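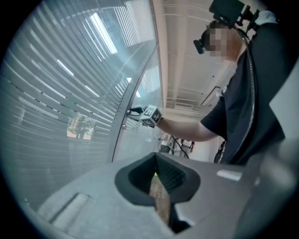

ドアは別枠にしないと数字が読めなくなる、とAnghelチームからコメントが来た。先週の集計表についての話で、引き出しも蓋もドアも全部まとめて成功率を出していたのがまずかったらしい。言われてみればその通りで、丸いノブだけ明らかに足を引っ張ってるのに、平均に埋もれて見えてなかった。反省。

2024-10-02

というわけで今日はドアだけ。手持ちグリッパーで集めたデモから方策を学習するいつもの流れで、対象はガラス扉の小さい丸ノブに絞る。レバー式は別の日にやる。

集計し直した結果を先に書いておくと、Sorno(うちのデモ置き場)に入っている2273本のうち、ノブに触るところまで写っていてタグの姿勢もちゃんと復元できているのは70本くらい。少なっ! そりゃ学習しないわけだよ…。しかも見ていくと、接近の角度がほとんど正面からで、横や下から入るのが全然ない。

気になってるのはガラスのほう。縞模様のすりガラスって特徴点がやたら似て見えるから、カメラ側の自己位置推定が縞一本ぶんずれるんじゃないかと疑っている(まだ仮説)。キューブのタグから出した軌跡と重ねてみたら、ずれる回はだいたい扉にぐっと寄ったところで起きていた。タグ側は扉際でもわりと素直。なのでLakholmの前処理では、扉から近い区間だけタグの重みを上げる設定を試す。

設定を変えて再学習、実機で20回試行。開いたのは11回。前の設定では一桁だったから、まあ進歩と言っていいかな。失敗のほとんどはノブの手前で指を閉じるやつで、握ってから滑ったのは少なめ。奥行きの見積もりがまだ甘いんだと思う。指先のゴムを替える案も出てたけど、いったん保留でいいです。

デモを取る人へお願い。ノブに指が触れたら、すぐ引かずに一呼吸置いてほしい。接触の瞬間のラベルが付けやすくなって、あとでかなり助かる! それとケーブルは長めに取って、腕を伸ばしても張らないように。タグの面は最低ひとつ、必ずカメラに向けておくこと。

次にやること
・横と下からの接近を追加で収録
・縞のない扉で同じ比較(Truluraの会議室のを借りられるか聞く)
・正面だけで学習した版も残しておく、消さない
・集計表の「ドア」をノブとレバーに分ける

12月の中間報告にはノブの結果を単独の表で載せたい。再学習のログは共有フォルダに置いた。設定ファイルの名前が紛らわしいので、明日の朝に直します。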